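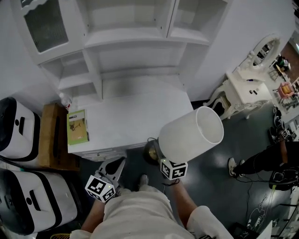 Progress report to the Ramico Fund
Furnished rooms at Dornden, second period
Report for the months up to March

In this period we worked mostly on the inside of the house. When we wrote our last report the rooms were painted but they had almost nothing in them. Now 4 rooms can be used, and the others are waiting for beds and curtains.

Furniture

The large pieces came first. The white cabinet with the open shelves is standing in its place, and it gives us a good flat top for books and small things. The glass-paneled door at the upper left was checked for cracks and we found none. The white vanity table with the oval mirror stands against the wall. It was a gift from a family in Curnham. We were worried about the curved legs during transport, but only a little paint was lost at the back, and we have repaired this ourselves.

The shelves are still not full. We would like to finish the list of household items before we fill them, so that everything has a number and is easy to find again.

Lamps

We planned one table lamp for each room. The lamps have a white fabric shade, in the form of a cylinder, and a round brass-coloured base. They are light and simple to move, but the cord is thin and we ask all helpers to carry it together with the lamp - two times somebody has stepped on it. Four more lamps are ordered from Quintero. The delivery was promised for February and it is late. We have written to them and they answered that the lamps will come in the first half of April.

Costs

For small furniture and lighting we had 800 pounds in the budget. We have spent 684 pounds, therefore 116 pounds remain. We ask for your permission to use this money for curtain rails, which we forgot in the first plan. The prices in Curnham are a bit higher than we expected, but the remaining amount should be enough for the two rooms on the street side.

Difficulties

The biggest problem was storage. Boxes stayed in the rooms longer than we wanted and this made the cleaning slow. We now unpack one room completely before we start with the next one. It takes more time at the beginning, but the work is calmer.

Next steps

Until the next report we want to hang the curtains, place the last lamps and complete the list of household items. We will also send you the bills from Quintero when we have received them. Please tell us if you need the bills for the transport on paper, or if the copies by email are sufficient.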